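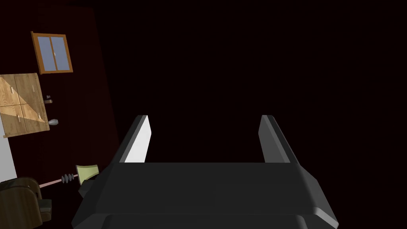 How do you keep a stack of newly printed author copies in good condition at home?

Store them flat or properly upright in a dry cupboard on an inside wall, away from radiators and sunshine, and leave them in their boxes until you need them.

I wish I had been told as much when my first novel came out with a tiny press in Kurstead! The boxes arrived in May, I was so giddy that I opened every one of them, and I built a sort of tower in the hall so that visitors could admire it (they were very kind). By the end of summer the covers on the sunny side had gone from a lovely deep green to something like weak tea. So these are the things I do now, with a good many borrowed from writer friends who have more sense than I have.

Where to put the boxes

Lofts get too hot and garages get damp, so I'd leave both alone. The bottom of a wardrobe does nicely, or the cupboard under the stairs if it doesn't back onto an outside wall. Raise the boxes off the floor on a couple of wooden battens. A friend in Collach lost 26 copies to a leaking washing machine, and the battens would have saved the lot.

Don't pile boxes too high either. I stop at three. The bottom layer takes all the weight, and paperbacks with a soft matt cover will show every dent.

Taking copies out

Wash your hands and dry them well, and please don't put hand cream on first (I have done this, the day before a launch, and there were thumbprints all over the back covers). Cut the tape with the blade only just out, or better still peel it, as the top book is usually right up against the flaps.

If covers have started to curl, lay the books flat with the spines facing alternate ways, put a clean tea tray on top and a couple of heavy dictionaries on that. Leave them for 10 days and try not to peek. Shengli Wei swears by a chopping board instead, and his books are always beautifully flat, so use whatever you have.

Small marks and stickers

A dry, soft cloth takes most smudges off a glossy cover. For matt ones I use a clean white rubber and go very gently, always in one direction. Price stickers come away much more easily if you warm them with a hairdryer on its lowest setting, then lift a corner with a fingernail and go slowly.

Posting signed copies

Sign first, then leave the book open while you make a cup of tea, or you'll have a mirror image of your name on the facing page. Wrap it in tissue, then a plastic sleeve, then a stiff card mailer that fits snugly. Rocío Lucero tucks a bookmark in at the signed page, and I've copied her ever since.

Keep one copy back from every printing, too. Write the date in pencil on a slip of paper, pop it inside the cover and put the book somewhere you won't be tempted to sell it from. I didn't, and had to buy my own first edition back from a shop in Grekton with someone else's name in it.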